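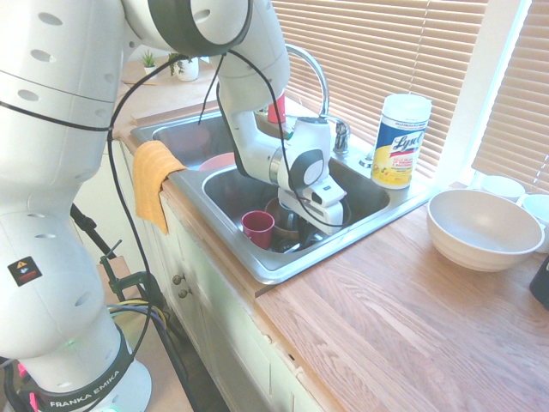 What the second arm will cost us, before we ask for it

We have to hand in our equipment request for next year by the end of December, and I was the one who said "I will write it" in the meeting. So this post is partly for me, to put my thoughts in order, and partly for other small groups who are planning the same kind of purchase. I write about dishes and sinks because that is our task. If your robot does something else, most of the budget lines will still look familiar.

The project is called Rudalari. We work on clearing and sorting dishes in a home kitchen with one arm, a Franka, and a parallel gripper. The request is for a second arm, new fingers, and the many small things which I forgot the first time.

The line everyone looks at

When I made my first budget, I put the arm on the first row and I spent two weeks on this row. I compared, I asked for quotes, I asked again. Then I gave one afternoon to all other rows together. I would not do it like this again. The arm was the easiest row to get right. It has one price, one delivery time and one person at the seller who answers the e-mail. The other rows have no such person.

This time our quotes come from two dealers, Hultness and Cervantes. Hultness is a little cheaper and wants the full payment with the order. Cervantes asks for a part at the order and the rest on delivery, and their delivery time is 11 weeks. Our purchasing office does not like to pay for things which are not in the building, so the cheaper quote may be the more difficult one. Please talk to your purchasing office before you fall in love with a quote. I did it in the wrong order.

Also check how long the quote is valid. One of ours was good for only 30 days, and our approval takes longer than that. I had to ask for a new one with the same numbers and a new date.

Fingers

Fingers are cheap and I always order too few. In a sink they touch steel, ceramic and plastic the whole day, and the tips get worn. Mugs and bowls are not so bad. The handle of a fork is thin, and when the tip is not flat anymore the fork turns in the grip and I have to start the episode again. I now plan eight pairs for the year. Last year I planned two, and in spring I was waiting for a package.

If you print your own, put the material and also your hours in the budget. My hours were "free" in the first version, and my supervisor wrote a question mark next to it. She was right.

Cables, clamps and a place to stand

I keep a list on paper for this part, because these things are too small for the quote and too many for my memory. What is on it today:

Longer cables. The ones that come with a new arm are made for a table in a lab. In a kitchen the controller has to stand somewhere else and the cable must go along the arm without pulling at the wrist.

Cable ties and sleeves. Buy the ones with hook and loop, you will open them again every week.

Clamps. We use more of them than I can explain to purchasing.

A stand or mount. For the second arm we got an offer of 182 dollars from Olwood for a plain steel stand, without the plate. The plate is extra, and the drilling of the plate is extra again. I have now a separate row for each.

Floor protection. Kitchen tile is not a lab floor, and a base with weight on it can leave marks. I put in a rubber mat.

Dishes are equipment too

I had a long discussion with myself if plates and cups belong in an equipment request. I decided yes. They are used up like any other material. A policy which has only seen one red cup knows one red cup, so you want variety: mugs with handles, bowls in different colors, something in clear glass (this one is hard for the depth cameras), and cutlery of more than one type. Plastic is patient. Ceramic is not, and I count some broken pieces in the plan from the beginning.

We put almost 300 dollars for dishes, towels, sponges and wipes together. It sounds like a lot for a kitchen. For a year of daily work it is not much, and thrift stores make it go further. Keep the receipts from the thrift store. Ours were handwritten and purchasing sent two of them back.

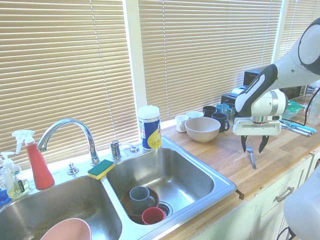
Things I still do not know

The first is space. Two arms at one sink need room for the elbows, and the counter has already a toaster and the clean dishes on it. I made a drawing with both arms at full reach, and the circles cross exactly over the faucet. Perhaps the second arm should stand on the side where the clean things go, and only take over from the first one. Then the stand from Olwood would be too high, and I need to ask again for the lower model.

The second is service. Both dealers offer a yearly contract. For the first arm we did not take it. I would like to take it for the new one, but it must be paid from a different budget - the equipment money is only for objects, and a contract is not an object. If your institute has the same rule, find out early who owns the other money.

The third is power. I want an electrician to look at the outlets behind the counter before we order anything, and I have no row for an electrician yet. I will add it tonight.

If you have bought a second arm for a kitchen setup, please write in the comments which row you forgot. I have until the end of the month to change the table.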